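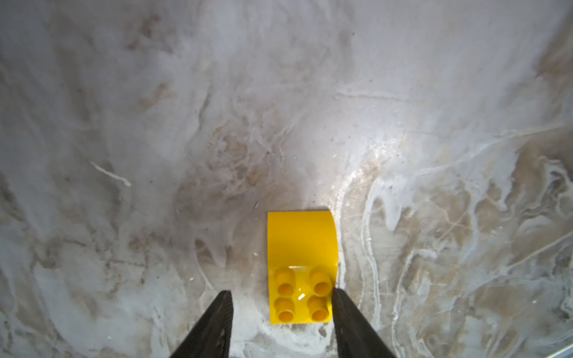

Ticket 3000 -- Bounce house shuts off mid-party, blower circuit
Status: Closed (reopened once, closed again, with feeling)
Site: Roscombe community hall, side lawn
Equipment: Fliltden castle, large, with one blower. Dritia popcorn cart. Pramanik snow cone machine.
Opened by: Akinyi Mwakyusa, deliveries
Assigned to: Shagufta Malik, shop

Problem as reported
Customer called to say the castle "keeps getting sleepy." Blower runs fine, then quits, and the turrets fold over. All kids were out before it got low, which the customer credits to a very loud aunt. Blower restarts when the breaker is reset. Then it quits again.

Akinyi, first note
On site. Blower was plugged into the outlet by the side door, on our own cord. Breaker in the hall panel had tripped. Reset it, castle came up normally, stakes and tie-downs all good. Watched it for 20 minutes with nothing wrong, during which I was offered cake twice. Packed up to leave and it died before I got to the van.

Shagufta, reply
What else is on that breaker?

Akinyi
Customer says nothing.

Shagufta
Customers always say nothing. Please follow the wires.

Akinyi
Followed the wires. The outlet inside the side door is on the same breaker, and it has a power strip in it, and the power strip has the popcorn cart and the snow cone machine in it. Both are ours. Both were on the order. So I suppose we are "nothing."

Shagufta
Did the setup sheet go out with the order?

Akinyi
It did. It was holding down the napkins.

Steps tried
Moved the popcorn cart to the kitchen, on a different breaker. Castle stayed up. Left the snow cone machine where it was because the line for it was long and I value my life. Blower tripped again when someone plugged in a coffee urn -- 95 cups, borrowed from a church, not on our order and not my problem until it was. Moved the urn too. Moved the snow cone machine after all. Blower now has the side door circuit to itself.
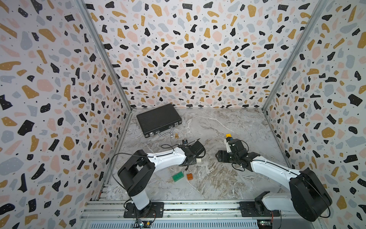
Speckled wall panels, marble-look floor, metal trim along the edges.

Result
Castle stayed up through the end of the rental. Ticket closed.

REOPENED, 17th September
Same hall, different customer, same castle. This time the breaker has not tripped, but the blower is slow and the slide sags when anybody heavier than a toddler goes up it.

Shagufta
Is the intake clear?

Akinyi
Clear. No leaves, no balloon bits, no sock. I looked for a sock especially, after June.

Shagufta
Zippers?

Akinyi
Front zipper closed. Rear zipper closed and flap pressed down. Blower tube strapped tight at the collar, and I did the strap over again to be sure.

Shagufta
Which cord?

Akinyi
The orange one from the van.

Shagufta
We don't own an orange one.

Akinyi
Then I would like to report that we have gained a cord. It is thin, it is very long, and part of it was still wound up and warm to the touch. Unplugged it. Swapped in 2 of our heavy ones, then took one away when I found the first would reach if I moved the gift table over a bit. The gift table did not mind. The grandmother sitting at it had some views.
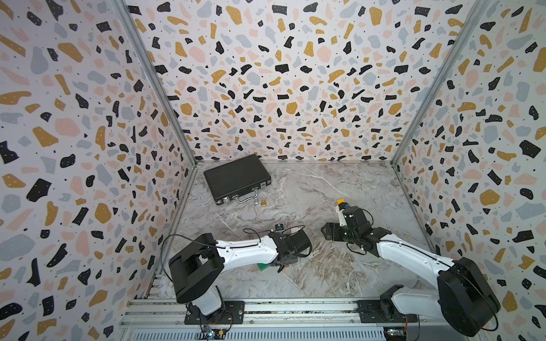 With the heavy cord on, the blower came back to full speed and the slide stood up straight in around a minute. Had the biggest cousin available go up and down it a few times. He considered this a professional engagement and asked whether there was more work.

Shagufta, closing notes
Cause, first visit: too many things on one breaker, most of them rented from us.
Cause, second visit: thin extension cord, origin unknown, now on my desk with a tag on it. If it is yours, come and get it and be prepared to explain yourself.

Changes made:
Blower gets its own circuit. Drivers check this before they leave, by looking at what is plugged in and not by asking.
Only heavy cords ride in the van. Unroll them all the way.
Snack machines go on a separate line of the order form, with a box for which outlet. Office will call the hall if the customer doesn't know.
Setup sheet gets taped to the blower housing.

Akinyi
Tape is on the blower. Also, Roscombe says the outlet by the side door has a loose cover plate, and can we fix it. I told them that is the hall's to fix. They asked me to ask you.

Shagufta
That is the hall's to fix. Closing.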